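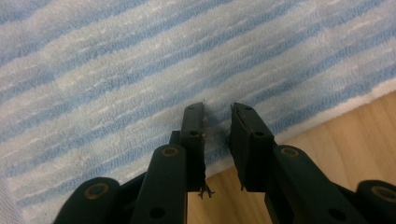
The towel, on my kitchen table

Home Kitchen Bath Laundry Garden Ask Log in

Striped towels keep snagging and look speckled, what am I doing wrong?

posted by stripey_socks

Hi all! Hoping some laundry people can help me out. Last October I bought a stack of those soft fuzzy blue and white striped towels from the Kouris store near us (they were on the end-of-line shelf, so I went a bit nuts and got 6). They're the pale blue kind with wide stripes and a white edge, and I love them. I use them for dishes, for wiping down the table, and one lives in the bathroom.

Two problems. First, the little loops catch on everything. Rings, the cat, the velcro on my kid's bib. I keep finding pulled threads and I don't know if I should cut them or poke them back in or what. Second, there are these faint darker specks here and there in the stripes. I shook the towel out on the table in good light and looked at it up close and I can't decide if it's lint from other laundry or if the color is just like that. It's easier to see on the white than the blue.

I wash at 175 on the "sanitize" setting because of the dish duty, with normal liquid detergent and a splash of softener, and then they go in the dryer with whatever else is in there. Usually socks, to be fair. The label has been cut off, so I can't even tell you if they're cotton or microfiber. They feel like something in between?

Any ideas welcome, I'd really like to keep these nice.

lintroller_liz

Oh I've had this exact fight with my Sistard towels. Stop using the softener, that's the first thing! It coats the fibers and then they hang on to every bit of fuzz in the drum, and the towels get worse at drying too. I'd guess your specks are dark sock lint. Try this on one towel before you do the whole stack: shake it outside, go over it with a sticky roller, then wash it on its own in warm water with half the detergent you normally use. Dry it on low with nothing else in there. If the specks are mostly gone, you have your answer. If they're still in exactly the same places, it's probably just the yarn.

175 is really hot, by the way. If they turn out to be microfiber, that kind of heat makes them go stiff and sort of grabby, and you can't undo it. I do mine warm and they come out fine. For the dish ones I just wash more often.

Pulled loops: snip them level with the rest using small sharp scissors. Don't yank! On a looped towel one snipped loop won't run the way a sweater would. I've snipped around 20 on my oldest one and it's still in the drawer.

gus_in_the_garage

just buy dark towels

mopandbucket

Liz is right on the softener and the socks. I'd add, clean your lint filter and wipe the rubber seal on the washer if it's a front loader. Mine is an old Verkari and the amount of fluff sitting in that fold was disgusting, and it was all going right back on my whites.

Also, a mesh bag helps a lot with snags. I have the big zip one from Cotau, and you need to close the zipper all the way and tuck the pull under its little flap or the zipper will do the snagging. Ask me how I know. I can get three kitchen towels in there before it's too full to rinse well.

To figure out the fabric, put a few drops of water on it and leave it a minute. Mine that are cotton soak it up pretty quick once the softener is washed out. Not a perfect test, but it's what I do when the label's gone. If you still can't tell, treat it like microfiber and keep the heat down.

stripey_socks

Thank you!! Softener is going back under the sink and I'm doing one towel by itself tonight. The socks can have their own load.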